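Subject: Re: [cell-planning] Ernura arm – budget line before we close it
Date: 24/11/2024

On the list, someone wrote:
> Can we please not sign for the arm until we know what the gripper
> costs on top? The Netero quote says 2507 with the two-finger gripper,
> Bauerfeind says 2131 without. Not the same thing. Also who is
> paying for the sim seats, that was left open in October.

Quick one, between meetings. Yes, fair point, the quotes don't compare. Asked Bauerfeind for a gripper price, they came back with 540. So 2671 all in, and Netero is cheaper after all. Had it the wrong way round in my sheet, sorry.

Sim seats – they go on the software line, not ours. Already moved it.

On whether we need the wrist camera as well: have a look at these before you vote it off the list. Both from the simulated block pick.
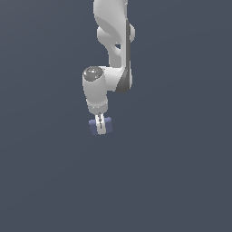
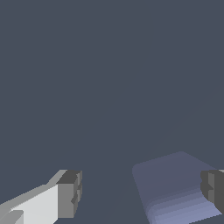

My vote is keep both views in the budget. If somthing has to go, cut the spare finger sets, we can order those later at the same price. Ostetti wants 24 days for the mounting plate, so that order has to go out first whatever we decide on the arm.

Still open:
– freight, neither quote has it
– training day, one or two people?
– who signs. I can't, over my limit

Will redo the sheet tonight and send it round. Please dont edit the old one, the totals in it are wrong and I'm going to delete it. If you have a problem with Netero say so now and not after the PO is out.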